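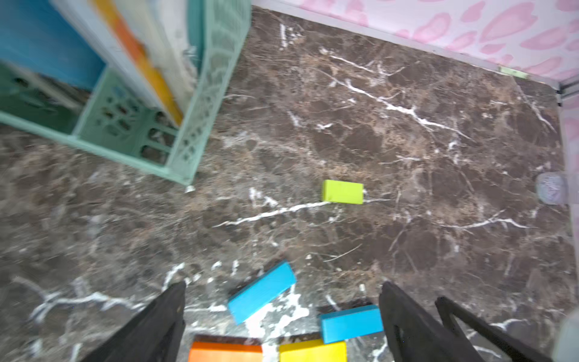
Mint-green crate and blocks on the floor, side room.

May, 9:40. Started on the side room with Lewis. Flat things go upright in the mint crate so they can be flipped through without unpacking. Same rule as last time: big boards at the end, thin sheets against the side wall.

Blocks are not going in with the flat stuff. They slide down between the sheets and end up at the bottom. Mikkel Nørgaard wants them sorted by color first, then into the low bin from Camen. Lime green ones checked against the old set – the newer paint is a bit yellower, fine to mix.

Floor: the white veins in the brown marble pattern make small things hard to spot in the evening. Sweep by hand before the vacuum goes over it.

Inventory sheet still says 171 blocks. Lewis Forsyth gets 2 fewer. Left the sheet as is until the shelf by the door is emptied.

To do:
label for the crate, short side
ask Govindasamy if the spare crate is free
sand the rough block, 120 grit is in the drawer

Stopped at 11:15. Low bin goes on the bottom shelf, crate next to it.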